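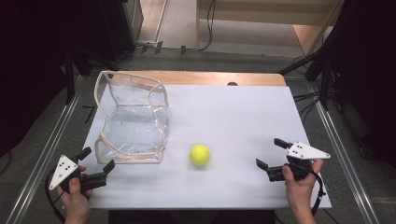 Devadiga Nights season finale — did the show bury the breakup?

Posted in: Reality TV / Devadiga Nights
Started 7/4/23

porchlight_44
Just finished the finale and I feel cheated. The whole season was built on the engagement, and the breakup got one scene in a parking lot and a line of text before the credits. Everyone online knew they had split months before. Why spend 40 minutes on the boat trip?

mellowcorn
They stopped filming in November. The split came out after that. The parking lot scene was a pickup, you can tell by her hair.

porchlight_44
Then hold the finale and shoot more. Other shows do it.

rerun_queen
Other shows have money. Braler cut the episode order this year and it shows. We got six dinners at the same restaurant.

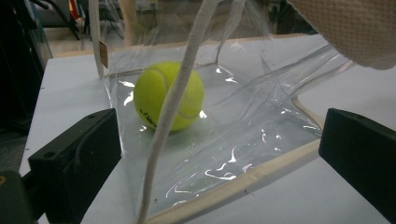 I also don't think the cast wanted to talk about it. He looked at the floor for the entire reunion preview, and she only answered when the host repeated the question. You can't build an episode out of that.

mellowcorn
Disagree on the reunion preview. She answered fine. It was edited to make her look cold, same as last year with the sister.

tallgrass
I'm with mellowcorn. The preview cuts to her face three times and it's the same shot. Her earring is turned backward in all three.

rerun_queen
OK, I went back and looked and you're right about the earring. I still think she was dodging. Her podcast interview was the same way, a lot of "we're both in a good place."

driftwood_lane
What else is she supposed to say? They still own the Gakelham house together. If I had a house with my ex I'd be in a good place on every podcast too.

porchlight_44
I thought they sold the house.

driftwood_lane
Listed, then pulled. It was on the Grarkalach fan blog, so take it for what it's worth.

tallgrass
That blog also said he was leaving the show, and he's in the preview for next season. I wouldn't quote it for anything.

driftwood_lane
They got the engagement right, before anybody else had it.

tallgrass
One out of how many?

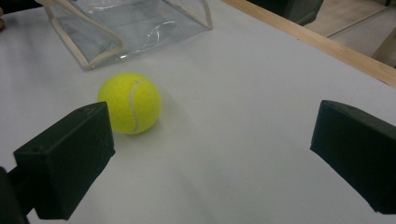

hazelbrook
When does the reunion air, and is it one part or two?

mellowcorn
Two parts, the next two Sundays in the regular slot. The second one runs longer.

hazelbrook
Thanks. I'm behind by a couple of episodes and wanted to catch up first.

rerun_queen
Skip the boat trip. Nothing in it comes up again.

porchlight_44
The fight on the dock comes up again. Skip the first half of the boat trip — start when they lose the cooler.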